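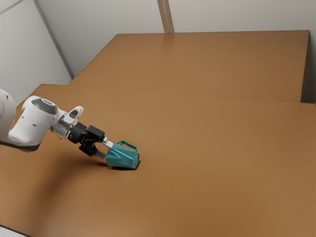
The creek that runs behind the old Driltus plating works changes color by the day of the week, or it used to. Longtime residents of Vindton will tell you that Monday was green. They say it with a certain fondness, the way other towns talk about a retired streetcar.

The plant closed, the color went away, and everyone agreed that the problem had gone with it. Then the town wanted a ball field. A ball field needs a permit, a permit needs a soil test, and the soil test came back with enough chromium and nickel in it to make the lab call before it mailed anything. Labs don't usually call.

So began the Pritchard Lot cleanup, which was supposed to take one summer and is now well into its third. The lot covers a little over six acres of weeds, broken curb and one very healthy stand of sumac. Under the sumac were the settling ponds, drawn on the plant's own maps as two neat rectangles. The crew found the first where the map said it would be. The second was 129 feet to the north, partly beneath the parking lot of a carpet store.

The carpet store took it well, considering. It had been advertising ample free parking for years.

What comes out of a plating pond is hard to describe to anyone who has recently eaten. The sludge is gray, dense and heavy for its size, and it has to be mixed with cement before a landfill will accept it. Serkireo, the contractor on the job, sends it out in lined trucks with tarps pulled tight and a manifest for every load. One week in May the trucks made 152 trips, each of them past the elementary school, whose second graders kept a tally in the window. Their number and the contractor's differed by one. The state asked for a recount, and the contractor turned out to have left off a load.

Digging is the part people come to watch. There is a good view from the overpass, and on mild evenings there are lawn chairs. Water is the slower business. Groundwater under the lot moves toward the creek at a pace that would embarrass a glacier, carrying dissolved metal with it, and the plan is to pump it up, run it through a treatment shed and put it back. The shed is beige and hums in something close to B flat. Neighbors have complained about the hum and, on the two occasions it stopped, about the silence.

Who pays is a question with a long answer and a short one. The long answer fills a shelf in the town library, next to the tax forms. The short one is that Driltus was sold, then merged, then sold again, until the company that owned the liability was a mailbox in another state. The mailbox had insurance. The insurer had lawyers. A settlement arrived eventually and covered the first pond nicely. The second is being paid for out of a state fund that collects a fee on industrial chemicals, and by the town, which has put off repaving Mill Street for the fourth year running. Mill Street is where the trucks go.

Public meetings are held in the high school cafeteria, under a banner for a wrestling title. Attendance peaked at over 100, on the night the carpet store's parking was on the agenda. At the last one, a man stood up to ask whether the tomatoes in his yard were safe. The state's engineer told him his yard had been sampled and was clean. He seemed a little let down. He had been blaming the ponds for his tomatoes since the plant was open.

The ball field is still on the drawings — home plate near the spot where the first pond was, left field running out toward the sumac, what remains of it. Clean fill has gone in over the southern half and grass has been seeded twice, the geese having enjoyed the first attempt. The monitoring wells will stay for decades. Each has a steel cap set flush with the ground, and one of them sits in shallow center. The league has already written a rule for it: any ball that hits the cap is a double.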